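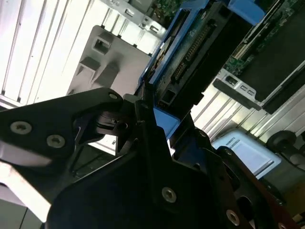 拆一块硬盘，机械臂要学多少东西
2026年9月8日

Guadalupe Camacho 的这套装置放在共享工坊 Vultotari 的一张铝型材台面上，任务范围写得很窄：从侧放、已开盖的台式机机箱里取出带蓝色塑料托架的3.5英寸硬盘，放进旁边的灰色治具，再按相反的方向装回去。机箱的侧板由人拆，数据线和电源线目前也由人拔。

她从四月开始做。最初的目标是整机拆解，三周后缩减到硬盘这一项。“内存卡扣要两个方向的力，显卡挡板有螺丝，每一项都够做半年，”她说，“硬盘托架是免工具的，两侧往里一捏就能抽，适合用平行手指去夹。”

控制程序叫 Chacko，是她自己写的，主体2490行，不含驱动。程序分成定位、接近、夹持、抽出、转移、放置六个状态，每个状态都有退出条件，超时就回到上一个安全位姿。问到为什么不用现成的任务规划框架，她的回答是试过，调试信息太多，出了问题要翻很久的日志。“状态机很土，但是停在哪一步一眼就知道。”

夹持力的设定花了不少时间。力太小，托架两侧的卡舌压不到底，硬盘在架子里纹丝不动；力太大，托架会变形，抽到一半卡住。她的做法是分两段：先用较大的力压下卡舌，等抽出行程过了卡口，再把力降下来。切换点原先按时间算，后来改为按位移算。

“按时间算的时候，同一个机箱上午能过，下午就不行，”Camacho说，“我怀疑过温度，怀疑过供电，最后发现是托架的滑轨摩擦不一样。改成位移以后就跟摩擦没什么关系了。”

治具改过几版。早期版本只有一个槽，硬盘立进去以后会向后倒；现行版本在槽边加了立柱，底部加了限位块。槽口做了倒角，允许放置时有一点横向偏差。她没有给治具装传感器，放到位与否靠夹爪松开前后的力变化判断。

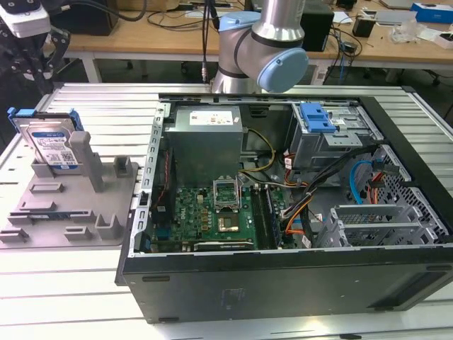 Nayeli Espinoza 对治具的位置有不同看法，认为应该放到机箱靠硬盘架的那一端，转移路径短，手臂也不必带着硬盘越过主板。Camacho承认路径会短，但那一侧是她站着拔线的地方，治具放过去，人手和手臂的工作区就重叠了。她把越过主板的那段轨迹抬高，限了速，这件事暂时搁在那里。

线缆是另一个麻烦。机箱内的电源线束没有固定形状，每次开盖以后的走向都不同，有时正好压在硬盘架的开口上方。腕部相机能看见线，程序却不会处理，只做一件事：在抽出方向上划一个长方体区域，里面有遮挡就报警停下，等人把线拨开。

“我不想让它去拨线，”她说，“拨线失败的后果不好预测，可能扯到插头，也可能把线带进夹爪关节。停下来等我，损失的只是几秒钟。” 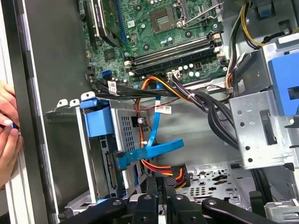
侧放的机箱内部，硬盘架与旁边的线束。

腕部相机的标定是她返工次数最多的部分。相机支架最初只用一颗螺丝固定，运行一段时间后会有微小的转动，表现为接近硬盘时总往同一个方向偏。她换了支架，又在程序里加了一步检查：每次开机先去看治具上的一个角点，偏差超过阈值就拒绝运行。阈值设得偏严，误报不少，她没有放宽。

全局定位用的是台边的固定相机，先给出机箱的大致位姿，再由腕部相机在近处修正。两个相机的分工她调整过一次。原来近处修正只做一回，现在在夹爪到达托架上方和下探之前各做一回，多花的时间可以接受。

到目前为止，她在日志里留了294次完整循环的记录，一次循环约127秒，包含取出和装回，不含人工插拔线。装回比取出难。取出时托架沿滑轨走，方向由架子约束；装回时前端要先对准开口，角度稍有偏差，托架就顶在架子边缘上。她给这一步加了小幅的螺旋搜索，接触力超过上限便后退重来，最多试2轮，仍不成功就交给人。

“取出的失败我基本都能解释，装回的失败有一部分解释不了，”她说，“力曲线看上去很正常，托架就是没到底。现在只能多推一下，再看位移。” 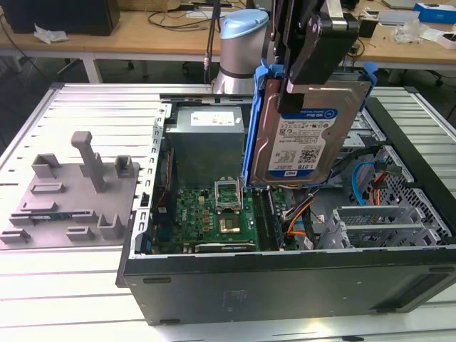

Hélder Brandão 读过初稿后提出，装回时的螺旋搜索对硬盘本身是否有害，应当先测振动再谈成功率，机械硬盘即使断电停转，也不宜反复磕碰。Camacho说练习用的盘都已退役，数据清过，坏了不可惜；如果将来处理要继续使用的盘，她会在夹爪上装加速度计，把接触力的上限再降一档。

手指也可能要换。现在的两指内侧是平面，靠摩擦夹住托架，转移途中偶尔有轻微转动。她画过一版带浅槽的手指，还没有加工，顾虑是槽形一旦跟某种托架配死，换一种机箱就得换手指。工坊里另有几台机箱，托架结构接近，卡舌位置不一样，程序里的压点需要分别示教。

下一步的安排，她列得很短：先把装回的位移判据做完，再给数据线接头做识别，只识别，不拔。拔线的夹爪要另外设计，她估计今年做不到。程序和治具的图纸放在工坊的共享盘里，成员可以自取，相机标定文件不在其中，每套装置都要自己重新做。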